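Support Tickets Knowledge Base Downloads My Account

Support > Field Scanning > Registration and Alignment > Resolved

6 min read

Point cloud of grange hall splits into two copies along the north wall

Status: Resolved
Product area: Registration, target matching
Opened by: Pearce Survey, field office

Original report

Hello, and thank you in advance for your patience, as I know my tickets tend to run on a bit. We're a small outfit and we've been hired to make a full record of the old grange hall in Prurkham before the roof work starts. It's a lovely building, timber frame with a later brick skin on the street side, and the owners want a point cloud good enough to pull beam sizes from, along with a set of floor plans and a couple of long sections.

We took 34 scans over one long visit, starting in the cellar, working up through the main hall and finishing in the loft. Everything went into Diltwood for registration that same evening. The cellar came together beautifully. The main hall looked fine too, until I cut a slice through it at chest height and found that the north wall was there twice. Two clean, parallel lines, 2 inches apart, running the whole length of the hall. The south wall is single and crisp.

I've used Diltwood for a good while now and I've seen fuzzy walls before, and walls that fan out at one end when a scan has tipped a little. I have never seen one doubled so neatly. The overlap report gives me 95 percent on nearly every pair in the hall and all of the links are green, so the software seems perfectly happy with itself.

What I've tried so far:

Ran the whole registration again from scratch with the default settings. Same double wall.

Turned off automatic target matching and used cloud-to-cloud only. The double wall stayed, but the loft drifted off to one side, so I put it back.

Restarted the computer and cleared the project cache. No change, though it did free up a good deal of disk space, so the afternoon wasn't a total loss.

I've uploaded the project folder and the registration report. The roofers are due in December and I'd like to hand the drawings over well ahead of them, so anything you can suggest would be very welcome.

Reply from support

Hi there, and thanks for such a thorough write-up. Please don't ever apologize for the length, it saves us a lot of back and forth.

We've opened your project and we see the same thing you do. A doubled wall with a constant gap nearly always means that two groups of scans have each been registered well inside their own group, and then joined to one another through something that's slightly wrong. That would also explain your green links, as the percentages are mostly telling you how well each scan agrees with its closest neighbors.

Could you try this for us? In the project tree, switch the coloring from "by intensity" to "by scan group," and then look at your chest-height slice again. If the two lines come up in two different colors, make a note of which scans are in each group. Please also check whether any of your checkerboard targets were moved during the day, even by a little.

Reply from customer

Well, that was quick work on your part. I did the coloring just as you described and yes, the two lines are two different colors. The first group is everything in the hall up to our lunch break. The second is everything in the hall after it, plus the stairs and the whole of the loft.

As for the targets, I went back through my field notes, which I keep in pencil and which are not always kind to the reader. We had checkerboards on the walls and four spheres on tripods. I was ready to swear that none of them had been touched. But I have a line in the margin that says "sph. by door — moved for piano." The tuner had come by and needed to get through, and evidently we slid the tripod over and then put it back where we thought it had been.

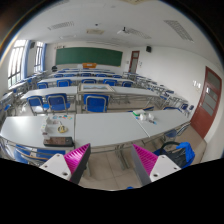 So there's my culprit, or at least I think so. One thing still puzzles me, though. If a single sphere was off by a couple of inches, I'd have expected the other three to outvote it, and the software to throw a warning. Is there a reason it didn't? I'd like to understand this properly before I go deleting things, as I have a history of deleting things.

Reply from support

That margin note is worth its weight in gold! And your question is a good one.

Normally you'd be right, and the other spheres would have outvoted the one that moved. When we looked through your project settings, however, we found that the target tolerance had been raised to 4 inches. The default is much tighter. With the tolerance that wide, the sphere by the door was still accepted as a good match between the two groups. On top of that, two of the other spheres can't be seen from most of the afternoon positions, so there was very little left to argue against it. The fit then settled on an answer that put the south wall right and pushed the whole difference over to the north.

We'd suggest these steps, in this order:

1. Save a copy of the project under a new name and work only in the copy.

2. Open Registration Settings and set the target tolerance back to default.

3. In the target list, find the sphere by the door. Don't delete it. Right-click and choose "split by time," and give it a new name for the afternoon scans. Diltwood will then treat it as two separate objects, and you'll still get the benefit of it within each group.

4. Lock the morning group. Leave the afternoon group free.

5. Run the target fit first, then cloud-to-cloud, with only the links between the two groups selected.

6. Cut the same slice as before and compare.

If the loft drifts again at step 5, stop there and let us know. It's hanging off the stair scans, and stairs are hard going for cloud-to-cloud when there aren't many targets in view.

Reply from customer

I know exactly where that tolerance came from, and I'm a little red in the face. Last spring we scanned the Pister mill, which is mostly machinery and ladders, and I opened the tolerance up to get a stubborn pair of scans to join. Then I saved the settings as my template. Every job since has been started from that template. I've now gone back to look at the others and they seem all right, but I'll be checking slices on each of them this week with a cup of coffee beside me.

On to the results. I followed your steps in the copy. After the target fit the two lines had already closed up most of the way, and after cloud-to-cloud the north wall is one single line from end to end. I checked it at the floor, at chest height and just under the wall plate. The brick skin outside lines up with the plaster inside, and the wall thickness now agrees with what I got by tape at the side window, which it certainly hadn't before.

The loft did wander a touch at step 5, just as you warned. I stopped, as told, but then I noticed that the old hoist beam shows in both the top stair scan and the first loft scan, so I picked three points on it by hand as a manual link and ran it once more. It sat right down. I hope that was all right to do without waiting for you.

Reply from support

More than all right — a manual link on a solid piece of timber is what we would have asked for. We've looked over the new report you uploaded and the links between the groups are now in line with the rest of the hall.

Two small housekeeping items before we close this. Please save a fresh template with the default tolerance, and delete the old one so that it can't sneak back in. Also, the overlap figure in the report doesn't measure position error. If you scroll down to the table called "Target residuals," the sphere by the door was sitting near the top of it all along. We've passed on a request to have that table shown higher up on the page.

Reply from customer

Old template gone, new one saved, and a strip of orange tape has been bought for marking tripod feet on the floor. I've started on the floor plans this morning and the main hall is drawing up very nicely.

Please go ahead and close the ticket. I may well be back about exporting the long sections, as the layer names come out in an odd order, but I'll open a separate one for that. Many thanks to all of you.

Ticket closed by support. Cause: target moved between scan groups, tolerance setting carried over from saved template.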